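Publish the water values
Melati Ngui
April 2023

Most hydropower planners will tell you what their model recommends for the coming week. Far fewer will show you the water values behind the recommendation. I think they should, at least inside their own company, and I think the habit of passing on only the finished schedule is the main reason operators distrust the long-term models.

A water value is the expected worth of keeping one more unit of water in the reservoir. It depends on how full the reservoir is, the time of year, the inflow that may come and the prices that may be paid. If the market price is above it, you release. If it is below, you hold. Everything else in the schedule follows from that comparison and from the limits on gates, tunnels and turbines.

At Ngau, where I worked on seasonal planning, the control room received a table of hourly set points and nothing more. When the table said to hold water during a week of good prices, the operators assumed an error. Sometimes they were right. In one September run the spillway limit at the upper dam had been entered in the wrong unit, and the model was keeping water it could not have kept. The water value curve for that reservoir was flat where it should have fallen steeply as the level approached full. Anyone shown the curve would have asked about it.
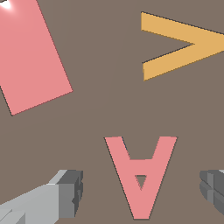
Aggregation is the second thing that gets hidden. A long-term model does not see each reservoir in a river system; it often sees one large equivalent store, with the detail put back afterwards by rules. The loss is of a plain kind. Reduce a system to a few flat shapes on a plain brown surface, a big salmon-pink rectangle for the largest store, and you can reason about where the blocks lie but you have thrown away depth, and depth is head. For a plant where head varies little this is acceptable. For Clarkosley, where it varies a great deal between a full and a drawn-down reservoir, it is not, and the planner should say so in the same note that carries the schedule.

The usual objection is that water values are commercially sensitive. Outside the company, yes. A competitor who knows your values can predict your bids. That is an argument for access control, and the control room already handles more sensitive material than this every day.

A second objection is that the values are noisy. We ran the Dasolo system with 1,000 inflow scenarios and then repeated the run with a different draw. The schedules for the first week were nearly identical. The values for the small reservoirs moved by enough to alarm anyone reading them closely. I take this as a reason to print the spread next to the mean. Operators deal with uncertain readings all the time and are able to read an interval.
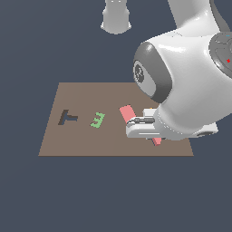 Coupling between reservoirs is harder to present. The value of water in an upper store includes what it will earn at every plant below, so a change in one place moves the others. I have seen this drawn as a matrix, which few people outside the planning group will read. A simpler sheet works better: the stores set out in a row, left to right, each with a shape of its own, as with the brown T, the light green comb and the diagonal pink bar on the mat. The reader finds the reservoir first and the number second. Keep the shapes and their order the same from one issue to the next.

Sasska is the case I would point to. The planning group there began sending a one-page sheet with 16 reservoirs, two numbers for each, and a line of comment where the value had moved sharply. In the first season the operators sent back 412 queries. Most were simple misunderstandings about units and time steps. The remainder included a closed tunnel that was still open in the model and an inflow series taken from the wrong gauge. Neither fault could be seen in the set points.

The cost was a few hours of a planner's time each week. I would accept that cost before I would accept another refinement to the solver.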